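Paswood Veg Boxes
Frequently asked questions

Ordering | Boxes | Delivery | Storing your veg | Payment | Contact

Please read through these before getting in touch. Most of the messages we receive are about skipping a week or changing an address, and both can be done from your account page.

ORDERING

Where do you deliver?

We deliver to Paltau and the villages within 10 miles of it. Enter your postcode on the front page and it will tell you whether you are on a route. If you are just outside, leave your email address in the form that comes up. We add streets when there are enough people asking in one area to fill a run.

Do I have to sign up for a set period?

No. A box is a repeating order that carries on until you pause or cancel it. You can have one every week, every two weeks or every four weeks. One-off boxes are available from the shop page, at a slightly higher price.

How many households do you supply?

At present 2,150, most of them on the fortnightly small box. We do close the list for new customers from time to time, usually in spring when there is less in the fields. If it is closed you can still put your name down.

Can I choose what goes in?

Partly. You can list up to three things you never want to receive, and we will swap them for something else of similar value. You can't build a box item by item. If you only want particular things, the shop page sells most vegetables by weight and these can be added to any delivery.

Swaps are done by the packing team on the morning, so we can't say in advance what you will get in place of a disliked item.

When is the cut-off for changes?

Noon, two days before your delivery. After that your box has been counted into the harvest order and we can't take it out.

THE BOXES

What sizes are there?

Small – five kinds of vegetable, always including potatoes. Suits one or two people.
Medium – seven kinds. Suits two or three.
Large – nine kinds, with bigger amounts of potatoes, onions and carrots.
Salad box – May to September only. No potatoes. Cucumber, leaves and tomatoes nearly every week, peppers when they are ready.

Where is it all grown?

Roots, brassicas, leeks, squash and potatoes come from our own fields at Paswood. Anything that needs cover, such as cucumbers, peppers, aubergines and tomatoes, comes from the glasshouses at Kurek, nine miles away. From January to April we buy in some onions and carrots from other growers in the county. The list that comes with your box says where each item was grown.

We don't sell anything that has been flown in.

Why are my peppers green?

A green pepper is in most cases a pepper picked before it turns red, yellow or orange. Early in the season we pick a good number green, as this gets the plants to set more fruit. From late August you will see more red ones. Green peppers are firmer, a bit more bitter and keep longer in the fridge.

If you would like yours to colour up, leave it somewhere warm for a week. It works better with peppers that already show a patch of red or brown. A fully green one may just go soft.

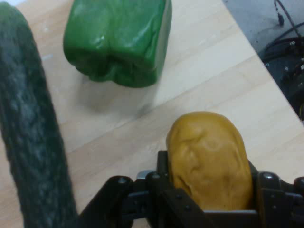

My cucumber is bumpy and bent. Is it all right?

Yes. We grow several types and some of them have rough skin, with small bumps or pale flecks. They also curve if they touch a leaf or a string while growing. The taste is the same. Some people find the skin of the rougher ones a little tough late in the season, in which case peel it in strips.

A cucumber that is yellow all over has been left on the plant too long and should not have been packed. Tell us and we will credit it.

Is everything washed?

Leaves are rinsed. Roots are not. Soil on carrots and potatoes helps them keep, so only wash what you are about to cook. Always wash salad before eating it.

Are you organic?

The Paswood fields are certified. The Kurek glasshouses are in their second year of conversion and produce from there is marked 'in conversion' on the list. Bought-in vegetables are certified.

What about fruit?

There is a fruit bag you can add to any box. In autumn it is mainly apples and pears. In winter it has citrus, brought over by road and sea. Rhubarb counts as fruit for our purposes.

DELIVERY

What time will my box arrive?

Between 6am and 4pm. The route is the same each week, so after the first couple of deliveries you will have a good idea of your own time. Drivers don't ring the bell before 8am.

Do I need to be in?

No. Tell us a safe place when you sign up – a porch, behind a gate, a neighbour's step. It should be shaded if at all possible. If you live in a flat, please give us a way into the building or meet the driver at the door. We can't leave boxes on the pavement.

Do you take the packaging back?

We take back cardboard boxes, wool liners, ice sheets and egg trays. Fold the box flat (press the two tabs in at the base, don't tear them) and leave it out on delivery day. Each box makes several trips. Paper bags can go in your compost or recycling.

Please don't leave out glass jars, plastic punnets from supermarkets or other firms' boxes. The drivers have nowhere to put them.

What happens in bad weather?

If a road is closed we will try again the next day and email you before 10am. If we can't reach you by then your account is credited in full.

STORING YOUR VEG

What should go in the fridge?

Leaves, herbs, broccoli, beans, peas, carrots, beetroot, leeks, peppers. Take the tops off carrots and beetroot first. Leaves last longest in a sealed tub with a dry cloth at the bottom.

Cucumbers don't like being very cold. The door shelf is better than the back of the fridge.

What should stay out?

Potatoes, onions, garlic and squash. Keep potatoes in the dark in a paper or cloth bag, and keep them away from the onions. Squash will sit on a shelf for months if the skin is sound and the stalk is still on.

Where do I keep tomatoes?

At room temperature, out of direct sun, until they are ripe. An open basket or a wide bowl is good. Put them in one layer with the stalk end down if you have the space, and check underneath for any that have split. Once they are very ripe you can move them to the fridge for a day or two, then bring them out an hour before eating.

The small yellow and orange types we send in the salad box are ripe at that colour. Waiting for them to go red will get you nowhere. They have thin skins and are best eaten within four days.

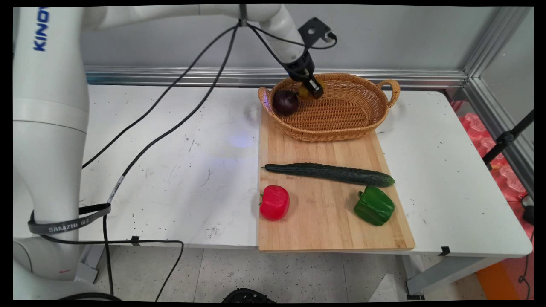

Can I freeze things?

Most of it. Blanch beans, broccoli and kale for two minutes, cool them in cold water, dry them well and freeze flat on a tray before bagging. Peppers can be sliced and frozen raw. Whole tomatoes can go in raw too, and the skins slip off under the tap when you want to cook with them. Cucumber, lettuce and radishes don't freeze.

PAYMENT

How do I pay?

By debit or credit card. Payments are handled by Drosico and we don't hold your card details. The money is taken the evening before delivery, so if you have changed something after the order went in, the amount will be right.

Drosico will appear on your statement with our name after it.

What if a payment fails?

It is tried again at 7am. If that fails too, the box isn't sent, and you will get an email with a link to update your card. There is no charge for this.

Is there a minimum order?

No minimum if you have a box. For shop orders without a box it is £31.

Do you supply schools and cafés?

Yes, separately. Trade orders start at £175 and go out on a different van. Use the trade form, not the household sign-up, or your order will be packed as a very large number of small boxes.

Something was missing or damaged. What do I do?

Send a message from your account within two days, with a photo if it is damaged. We credit the item on your next order. If you would prefer a refund to your card, say so in the message.

CONTACT

The office is open 8.30am to 3pm on delivery days. The quickest way to reach us is the message form in your account, as it shows us your address and order. Phone lines are busiest before 10am.

You are welcome to visit the farm on our open days in June and September. Dates go up on the news page in March. Dogs on leads, and boots if it has rained.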